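November, match prep notebook, bench 3

Huge day on the ball-tracking model, so I'm getting it down while it's fresh. Rosaura Huaranga has finally sent through the full set from the Ristgate v Purkesholm qualifier: 930 labelled passes, both halves, with the injury stoppages cut out. I ran the lot before lunch and it's a joy to look at. You can see Purkesholm's back four shuffle across every time the Ristgate left winger gets the ball, even when he's standing still!

First go at the pressing map was rubbish. I'd left the teams facing the same way after half-time, so it had Ristgate's keeper pressing his own corner flag. Flipped the second half, ran it again, and the colours fell into place. 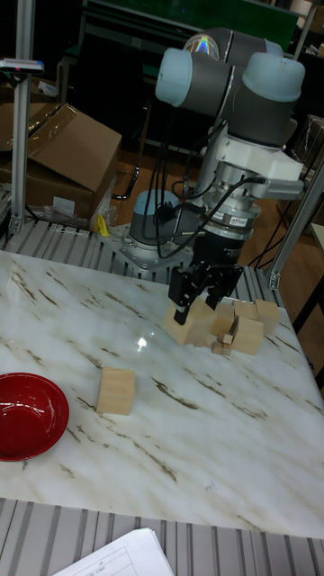 Second go used a 3 second window after each turnover. Much better. Ristgate win it back high up the park when their number 8 is on, and hardly ever once he's gone off. I'd had a hunch about that from watching the replay, but seeing it come out of the numbers gave me goosebumps. Tried a 2 second window as well and it misses the slower presses, the ones where the striker curves his run to shut off the pass back to the keeper. Sticking with 3.

Things to fix:

- throw-ins still count as turnovers when the same team takes them quickly
- the Derkach feed drops the substitute's shirt number for his first few touches
- Rosaura's labels use "clearance" for any long ball out of defence, mine don't. Need to agree on one before we add more matches

On the hamstring question: the physio group want to know if we can spot a winger easing off before he puts his hand up. I think we might! I pulled out the Ristgate winger's sprints and lined them up by match minute. His top speed holds up fine, but the gap between sprints stretches out well before he's subbed. It's one player in one match, so I'm keeping a lid on it — but gee, it's a lovely clear line. Want the same plot for the Rultilberg friendly, where he played the full match and came off smiling.
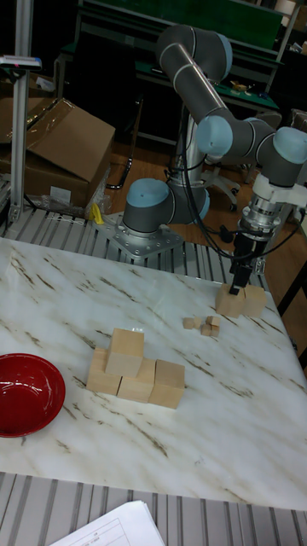
Set pieces are next on my list, corners most of all. Purkesholm defend them with a mixed system, zonal at the near post and man-marking everywhere else, and I've been hunting for a good way to draw the zonal players so a coach gets it at a glance. Arrows were a mess. What I like now is one short line dropping straight down from each player's dot towards goal, a bit like the two narrow fingers on the black gripper, side by side and pointing straight down. A pair of those at the near post reads as a wall straight away. Showed it to Rosaura on a call and she picked out the gap behind the second defender before I'd said a word.

Her next idea is even better: colour the line by how long the player has held the spot before the kick. Late arrivals would jump out. We've got 200 corners in the archive that already have player positions, so there's plenty to try it on.

For tomorrow:

1. Fix the throw-in rule and rerun the qualifier.
2. Get the Rultilberg sprint data out of the old format.
3. Write to Derkach about the missing shirt numbers, with timestamps.
4. Agree on "clearance" with Rosaura.

Saved the pressing map at 4.40 pm under the match folder. The older one with the keeper in the wrong corner is in there too, please don't send that to the coaches.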